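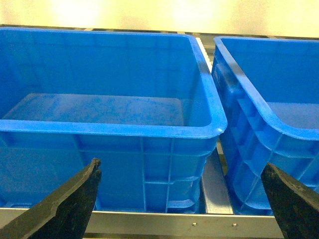
The Crate Problem

Every July, or so it feels, somebody announces that the household robot is nearly here. It will fold the towels, load the dishwasher and put the cat out. I have been reading this announcement for long enough that my own dishwasher has died and been replaced, and I am still the one bending over it.

I used to work in a parts warehouse, so I take an interest in the duller end of the trade. Last winter a firm called Grurkier invited a handful of people who write about work to spend a Monday watching its machines pick small parts out of one blue crate and put them in another. I was promised coffee and the future. The coffee was on time.

Picking things out of a crate is the job you give the new starter at eight in the morning, before anyone has learned his name. You reach in, you take the thing, you put it where it goes. My record, on a good shift with the radio on, was 800 an hour, and I was thinking about lunch for most of them. The Grurkier arm, on the figures they handed round, manages up to 234. It doesn't think about lunch, I grant you, and it will still be going at midnight when I would be in bed with a bad back.

What it does think about is the crate. A crate has walls, and a rim, and corners where small things like to go and hide. A person's hand knows all this without being told. The arm has to come at each part from an angle that won't knock its own knuckles on the side, and when a part had slid up against the wall it would hover, consider, go away and come back, like a man trying to get a wasp out of a caravan. 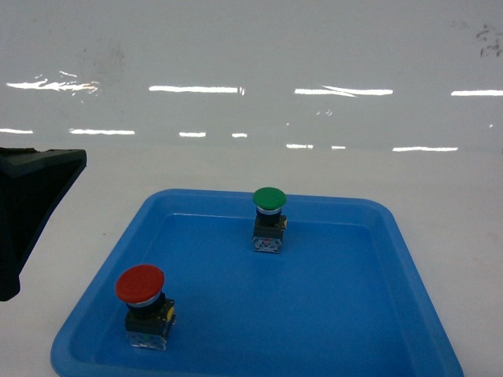 So can a machine do a full shift of this by itself yet? On some parts it can, provided they are sturdy, familiar and laid out with a bit of room between them, and provided someone is on hand for the ones it gives up on.

That someone interests me. At Grurkier she had a stool and a stick with a rubber end, and she used it to nudge parts away from the corners. I asked what her job was called and was told "exception handling". We called it giving it a poke.

Then there is the house. Zaver and Muli both want to sell you a machine for the kitchen, and Brevon has one for laundry that I am told took 21 minutes over a basket of shirts before meeting a duvet cover and stopping for the day. I have some sympathy. But a warehouse crate is the same crate every morning. My kitchen drawer contains a potato masher that has been jamming it shut since we moved in, and I wouldn't wish it on any arm, steel or otherwise.

I don't think the machines are a swindle. They are slow and fussy and they get a little better each time I go and look, much as I did at nineteen. The 600 parts an hour Grurkier wants next will come, I expect, and then they'll want 800. In the meantime, the towels are still on the stairs.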